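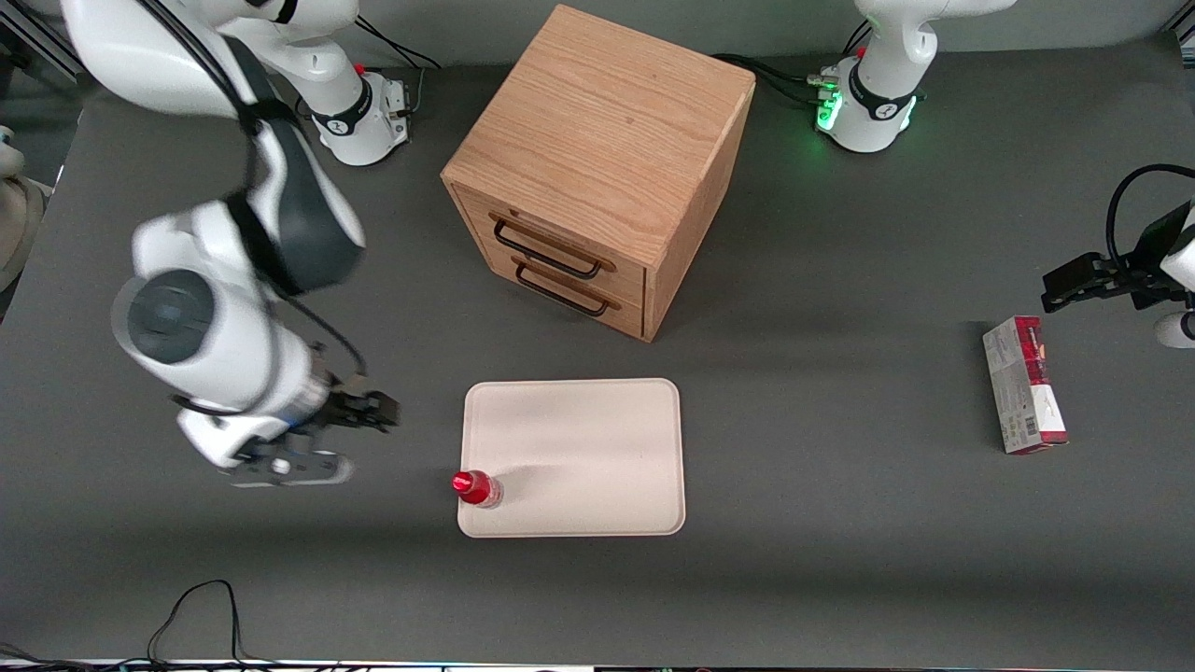
Call for participants: help us write the house rules for shared robot benches

Skerngate is looking for people to join a working group on good practice at two-armed tabletop stations, and we would be very glad to hear from you, whatever your trade. Our present rules were put together in a hurry and then added to (and added to again!), so that a newcomer now has 40 pages to get through before touching a drawer handle.

We'd like something shorter that people will really use. The group will look at how cables should be run across a table, who may reach between the arms and when, where the red buttons ought to sit, and how objects such as bottles, trays and boxes are set out before a session begins. Nornora has kindly offered to host us, and Bumia will lend a meeting room for the closing session in March.

You don't need to be an engineer. We are just as keen to hear from operators, technicians, cleaners and anyone who has had to tidy up after a long day at the bench. A little patience with drafts, and a willingness to say when a sentence makes no sense, will take you a long way.

Participants attend 2 meetings and comment on one draft in between. We pay a fee of £400, plus travel.

To apply, send us a few lines about yourself and the work you do, quoting reference 2385, by Dec 20, 2021. Please do mention any access needs, and we will gladly arrange things to suit.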